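Home | Stories | Authors | Submit | Contact

Print this story
E-mail to a friend

Attempt 1717

by Meifang Fu

The arm stopped in the night, with its fingers open, and the log said only: contact, unknown.

Duan read the line three times. She had been at Hillent for one month, since June, and she was still afraid of the log. Old Bakby, who had the desk near the window, was not afraid of it. He drank his tea and did not stand up.

"Which attempt?" he asked.

"1717. It should do 3000 before morning."

"Then it slept well."

She did not laugh. The task was simple, put the bowl in the bin, then put the cup in the bin, then take them out again. It had done this for days. But at attempt 1717 the arm had gone down too far. It pressed on the table, and it continued to press, and the force on the screen climbed to 50, then to 800, and the safety stop came only after that.

"The limit is 50," she said. "Why did it wait?"

Bakby put down his cup now. He came to her side and read the numbers slowly, with one finger under them, like a man who reads a letter from the bank.

"Somebody changed the limit," he said.

Duan felt her face become warm. On her second day she had copied a settings file from the other arm, the big one they called Florkia, which lifts boxes of metal parts. She had wanted to save an hour. She had told no one, and then she had forgotten it — or she had wanted to forget it.

"It was me," she said.

He said nothing for a moment. Then he asked if her hand had been in there when the arm was running. She thought of the evening before, when she reached in to move the bowl a little to the left, while the fingers waited above her wrist.

"Yes," she said. "One time."

They looked together at the wrist camera.
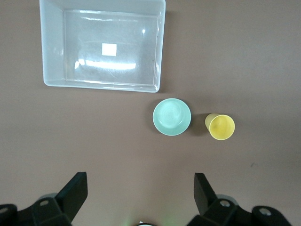

"You could have lost the use of it," Bakby said. His voice was not angry, and this was harder for her. He pressed the red button, though the arm was already stopped, and he hung the yellow tag on the switch.

Duan opened the settings file. Her fingers were cold. She found the line, deleted the big number and wrote 50, and then she asked him to read it aloud to her.

"Fifty," he read.

"Again, please."

He read it again. Then he went to make tea for both of them, and she began to write the report, with her own name in the first sentence.

We use cookies to remember your reading settings. Accept | Learn more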